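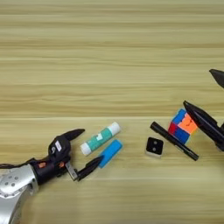 *Two robot arms at a wooden table, with a glue stick, a puzzle cube and a few other small things to pick up.*

# Why Did the Robot Squeeze Too Hard?

Robots make mistakes. Some mistakes are easy to see, like dropping a pen. Others are hidden until something breaks. One of the hidden kind happened in April at a robot workshop in Luladstead.

## What the robot was supposed to do

The job was tidying a table. The robot had to pick up small objects and put them in a tray. A robot hand like this is called a **gripper**. It has two fingers that open and close, a bit like the way you pinch a grape between your thumb and one finger.

You don't pinch a grape as hard as you pinch a clothespin. Your skin feels the grape and tells your brain to stop. The robot needs to know when to stop, too. It uses a **force sensor**, a part that measures how hard the fingers are pushing.

## What went wrong

On the 105th try of the morning, the left gripper closed on a glue stick and kept on closing. The plastic cracked. The motor got hot, and the arm did not let go.

Kristine Padilla was running the robot. She hit the red stop button, and both arms froze.

"I had my hand near the button the whole time," she said. "That's the rule here. You don't walk away while the arms are on."

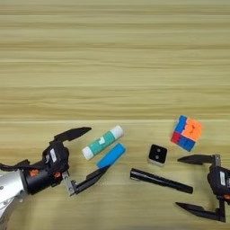 Before anyone ran the robot again, the team wanted to know why it had squeezed so hard. Jonatan Engström looked through the log, a kind of diary the computer keeps. The log had 372 lines from that morning. Near the end, the force sensor said the same thing over and over: zero.

Zero means "I am not touching anything." So the robot thought its fingers were still closing on air, and it kept going.

The sensor itself was fine. A thin wire leading to it had bent back and forth more than 2000 times as the wrist turned, and it had broken inside its rubber cover. From the outside it looked normal.

## How they fixed it

Ngọc Cù put in a new wire with extra slack, so it bends less sharply. The team changed the program as well:

- If the sensor says zero but the fingers have stopped moving, the gripper opens.
- If the motor gets too warm, the arm shuts off.
- Before each run, the gripper pinches a soft test block. If the sensor doesn't feel it, the robot won't start.

## Staying safe near a robot

A robot arm can't tell your finger from a glue stick. If you visit a workshop, stay behind the line on the floor, tie back long hair, and ask where the stop button is. Never reach in to grab something, even if the arms are still. They may only be waiting for the next step.

## Words to know

**Gripper:** a robot's hand.

**Force sensor:** a part that measures pushing.

**Log:** a list of what a machine did and when.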